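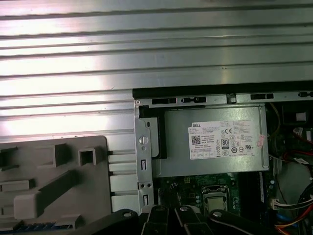

Caladell nimmt gebrauchte Desktop-PCs von Privatleuten und Betrieben im Raum Stumasow an. Die Geräte müssen nicht mehr starten. Das Netzteil, im offenen Gehäuse der silberne Metallkasten, bleibt bitte eingebaut, auch wenn es defekt ist.

Was kostet die Abgabe?
Bis zu 2 Geräte pro Haushalt sind kostenlos. Betriebe zahlen für eine Abholung pauschal 89 Euro.

Muss ich meine Daten vorher löschen?
Nein, wir löschen jeden Datenträger mit dem Programm Wu. Wer die Festplatte behalten möchte, baut sie vorher aus
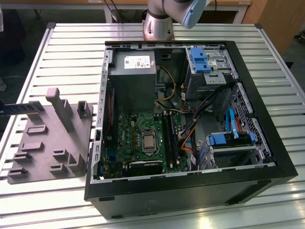
und vermerkt das auf dem Annahmezettel. Am Preis ändert das nichts.

Bekomme ich einen Nachweis?
Ja, auf Wunsch per E-Mail. Die Zustellung dauert ungefähr 30 Tage.
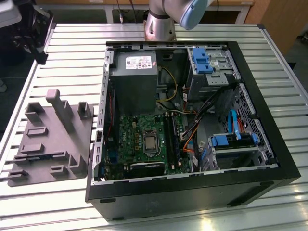
Offener Desktop-PC
Prozessorsockel leer

Nehmen Sie auch Geräte ohne Prozessor?
Ja. Fehlende Teile — Prozessor, Speicher, Laufwerke — tragen Sie bitte auf dem Annahmezettel ein. Monitore und Drucker gehören zum Wertstoffhof Itdale.

Kann ich ein Gerät zurückfordern?
Nur bis zur Datenlöschung. Danach geht es in unser Eigentum über.
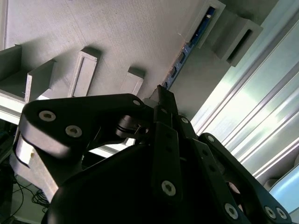 Schwarze Roboterhand
vor grauer Platte mit Blöcken

Wohin gehen die Geräte?
Brauchbare PCs verkaufen wir im Laden in Stumasow, im vergangenen Jahr waren es 466. Der Rest geht an einen Entsorgungsfachbetrieb.

Stand: 23. Oktober 2023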